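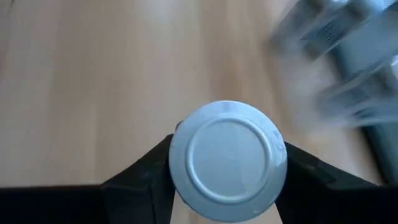 # The Dovard Commemorative Wall Plaque

Every town has produced somebody. If yours has produced a singer, a bandleader or a woman who once played the organ on the wireless, sooner or later a meeting will be called and a plaque will be proposed. Avwood makes the plaque. We can't help with the meeting.

The Dovard is our standard oval, cast in aluminium and finished in dark green with raised cream lettering. It suits post offices, former dance halls and the sort of house where the present owners have been asked nicely.

## What you get

- One cast oval plaque, painted and lacquered
- Up to 7 lines of raised text
- Four concealed fixings and a paper drilling template
- A proof by email before anything is cast

A year of birth and a year of death count as one line between them. "Beloved by all who heard her" also counts as one line, and in our experience starts the longest arguments.

## Wording

Keep it short. A plaque is read by people walking past with shopping, and they will give you the name, the dates and possibly one fact. Put the name people knew in the largest letters and the name on the birth certificate underneath. Stage names are welcome. So are nicknames, within reason, and we decide what is within reason.

Please check the spelling with the family. Then check it with a different member of the family.

We don't cast "world famous". We will cast "famous", and "celebrated" if you insist.

## A recent one

On Saturday, March 24, 2018, a Dovard went up on the old ferry ticket office in Durkovport, in memory of the accordionist Cifuentes, who lived upstairs and practised with the windows open. Rodrigo Sarmiento, who wrote the text, got through 6 drafts. The first ran to 2000 words and included a recipe. The final version says who he was, what he played and that he lived there, and Rodrigo has very nearly forgiven us.

The curtain stuck at the unveiling. We don't supply the curtain — several people have asked.

## Ordering

Send us your wording, the type of wall (brick, stone or render) and a photograph of where the plaque is meant to go. We'll reply with a price and a drawing. Casting takes 7 weeks from the day you approve the proof. Orders for a September unveiling should be with us before the summer, whatever the mayor's office says.

Changes are free until you approve the proof. After that the letters are metal and you'll be buying a second plaque.

## Care

Warm soapy water and a soft cloth, once a year. No wire wool, no metal polish. Lichen will arrive eventually, and some customers prefer it.

## Also available

The Dovard can be supplied on a post for buildings that have since been knocked down. Ask for the post when you order, as it can't be added to the wall version later.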